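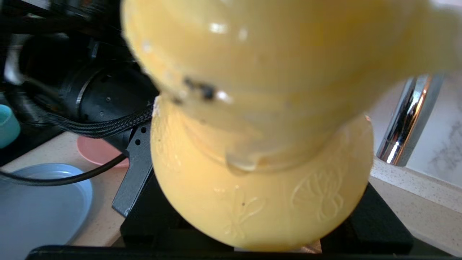
Yellow vase among lots at Kennedy hall sale

6 June 2026

Doors open at 10 for the Madora Street household sale, Kennedy hall, side entrance. Parking behind the library only, the front lot is being resurfaced.

Up for bids: 26 lots of pottery and glass, mostly from one house in Brestia. Getting the most calls so far is lot 15, a glossy yellow ceramic vase. Wide round body, raised leaves and petals across the front, all in the same yellow so you have to catch the light right. There's a small dark chip or speck on the upper part and a couple of tiny dots lower down. Sold as is.

Gunvor Sjöberg, who is running the sale, would not guess at a maker. "People keep asking me whats on the bottom. Come and look at the bottom," she said.

Viewing until noon, bidding after that. Cash or check, no cards this time. Last sale in January took in $3000, with most of it going toward the new hall furnace.

Also on the list, 3 boxes of mixed dinner plates, a floor lamp and teh last of the Zikine table linens. Buyers should bring there own newspaper for wrapping. Unpaid lots go back on the table at 4.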